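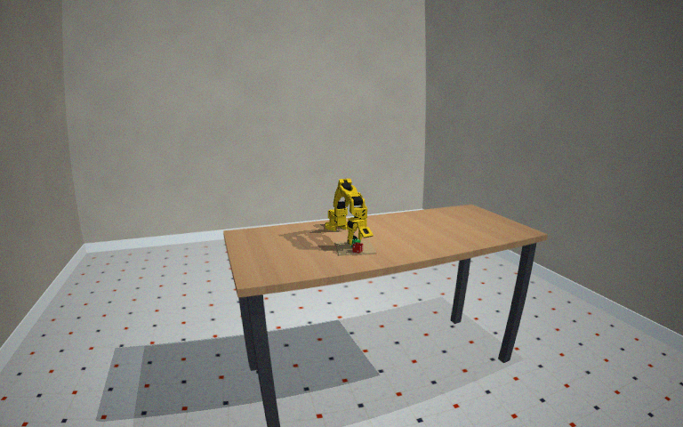

I think everyone who builds a robot arm at home should build it twice, and the first one should be made of numbers. I say this as somebody who resisted the idea for years. I like screws. I like the smell of a warm printer and the small panic when a bracket doesn't fit. But since September I have spent most of my evenings with an arm that exists only on my screen, yellow plates and black motors on a plain wooden table, gripper hanging down over a red cube so tiny you could lose it in the grain, and I have learnt more about arms from it than from the two I burnt out before.

The workshop I belong to is in Warncombe, up a flight of stairs behind a tyre place, and the real arm lives there on the end bench. We call it Joseph. I can't remember who started that. Joseph is a decent machine and I'm very fond of him, but he is shared between a lot of people, and on a busy night you might get twenty minutes before someone wants the bench for a bicycle wheel. Twenty minutes is enough to plug everything in, find that the shoulder has been re-zeroed by the last person, zero it again and go home.

At home, with the simulated one, I can try the same reach 987 times before breakfast (I did, and I wrote the number on the fridge). I can ask what happens if the forearm is a bit longer. I can put the base nearer the back of the table, run the lot again, then move it somewhere daft just to see. No screw is ever stripped. I find this wonderful! I grew up taking apart radios that never went back together, and a machine you can wreck completely and have back in one piece a second later still feels like a treat to me.

Marisa Serra, who taught me to solder and whose opinion I take seriously, thinks I'm fooling myself. Her argument is that a simulated cube is a polite cube. It has the weight you gave it and the friction you gave it, and it has never had jam on it. She has been right about this more than once. The first grasp I carried over from my laptop to Joseph, after a whole week of feeling clever, missed by the width of a finger because the real elbow sags when it's stretched out and mine didn't. I hadn't put the sag in. It hadn't crossed my mind that there was any.

But look at what happened next. I measured the sag, put it into the model, and the following evening the reach was much better on both. I would never have noticed it on Joseph alone. I'd have nudged the numbers until the gripper came down in the right place, and been baffled when it missed everywhere else. Having a version that did exactly as it was told gave me something to hold the real one up against – and the gap between the two was the interesting bit.

I'd go further. I think shared workshops ought to keep a model of every moving machine they own, up to date, on the same shelf as the manual. Ours has one now, saved as version 4, with notes on each joint and a list of things that are known to be wrong. Octavio Cusi took a copy back to Busorcombe, where they have the same kit and half the space, and sent us a correction to the wrist within days. He had never been in the same room as Joseph.

The objection I have less patience with is that it isn't proper making. I hear this mostly from people who draw things out on paper first and see no contradiction. Setting up that table took me 5 evenings. I had to decide how heavy the jaws were, how fast each motor could turn, where the light came from so the shadows would help me judge the height of the gripper. If that isn't making, I don't know what I was so tired from.

There is a real danger, all the same, and I've felt it. The screen is comfortable. My chair is good, the kettle is near, and Warncombe is a bus ride away in the rain. I went most of a month without touching a real motor and when I came back my hands had gone stupid; I put a servo horn on upside down and didn't spot it until the thing tried to fold itself in half. So I have a rule now that anything I get working at home has to be tried on Joseph before I start on the next thing, even if it means queuing behind the bicycle wheels.

The next thing, for what it's worth, is stacking. I want the arm to put one cube on another and let go without knocking it off. I have a feeling the letting go will be the hard part, and I've booked the end bench for two evenings next month to find out.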